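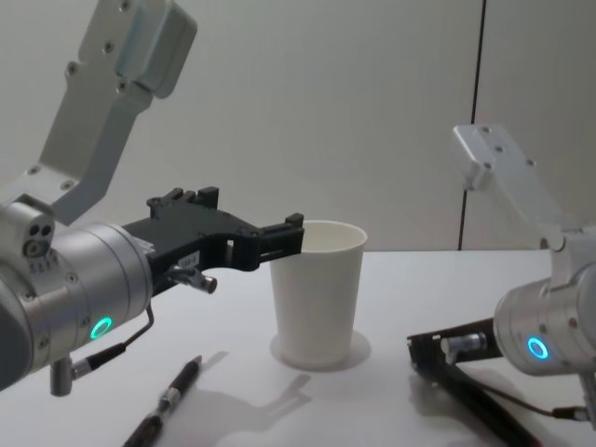 Last changed: June, a little after 4 pm (L. Tkachuk)

Ulum: pen and cup, tabletop set

README

Read this before you use anything in the folder. The short summary that has been going around with Ulum calls it a "desk tidying" collection. I think that is generous. It covers a pen, a paper cup and a white table. Whether putting a pen in a cup counts as tidying a desk is up to you, but please don't write it up as if we had cleared out an office.

What the set covers

One activity: a pen and an upright white paper cup, with the cup standing in for a pen holder. There are 3000 clips, stored in 8 folders. The folders are the same kind of thing throughout and the split between them is for download size only. Don't read difficulty levels into it. Somebody at Piltstead already did.

The objects

Cup: white paper, open at the top, a little narrower at the base than at the rim. I would not pick it as a pen holder at home. Paper cups are light, and a pen leaning on one side of a light cup is an invitation to tip. If your interest is in real desks, where the holder is more likely a mug or a heavy tin, assume less carries over than you'd like.

Pen: an ordinary writing pen. We didn't record brand or weight, which was a mistake. Noémi Juhász has asked for the weight more than once and we can't supply it.

Table and wall: white top, pale wall. It looks neat and I don't trust it. A white cup on a white table is partly told apart by its shadow, so anything tuned on these clips may be leaning on shadows more than its author knows. Try it on a brown desk with some mail on it before you report a number.

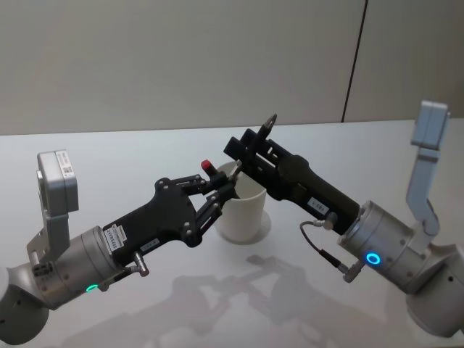

Labels

Each clip carries 2 labels, "start" and "end state". The end state is one of: pen in cup, pen on table, cup down. Larysa Tkachuk assigned all of them and Noémi checked a portion. They disagreed mostly on pens that were resting on the rim, which we filed under "pen on table" for want of anything better. I still think that's wrong.

Claims I would not make from this set

That it says anything about clutter. That it says anything about how people like their desks. The Kohlhase notes suggest both, and I've asked for that paragraph to come out.

Known problems

Folder 2 has some clips with the end state missing. Skip them or label them yourself.
The file list still uses the old working name, Erkwood, in places. Same data.

Corrections go to Larysa. Please include the folder and clip number, or she can't find it.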